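Tooling thread, mostly for people who keep asking why our sim rollouts are slow to start. We rewrote the scene loader in Chambi over December. Notes below.

The old loader built the collision tree at reset. Each articulated object (drawers, hinged lids) was re-parsed from its asset file every episode. Fine for nine objects, bad for a batch of 2,000 environments.

New loader parses once, hashes the mesh plus joint limits, and shares the tree across environments. Only joint state and base pose are per-env. Reset went from 22 ms to under 9.

Second change: drawer contents. Objects inside an open compartment used to be placed in world coordinates, so moving the cabinet left them behind. They are now parented to the drawer link for the first settling steps, then released.

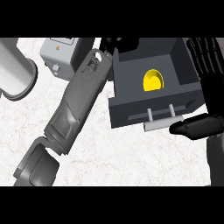 Releasing too early makes the object pop through the floor of the compartment. We wait until relative velocity stays under threshold for 22 consecutive steps. Crude, but it survives randomized friction.

Handle contact is still the weak spot. A thin horizontal bar and a rounded fingertip give you one or two contact points, and the solver flips between them. The policy reads that as force noise and backs off.

Tried convex decomposition on the bar. No change. Tried a capsule with a small contact margin. Better. The Drarncombe eval set has 3,175 drawer episodes and the flip now shows up mostly when the approach is off-axis.

Planner side: the two arms share one distance field, updated at a lower rate than control. If one arm moves fast the other plans against a stale copy. Padding the links hides it and costs reach near the cabinet walls.

Next is swept volumes for the faster arm. Branch is up, the config flag is off by default. Rerun your baselines before comparing, reset seeds changed with the new loader.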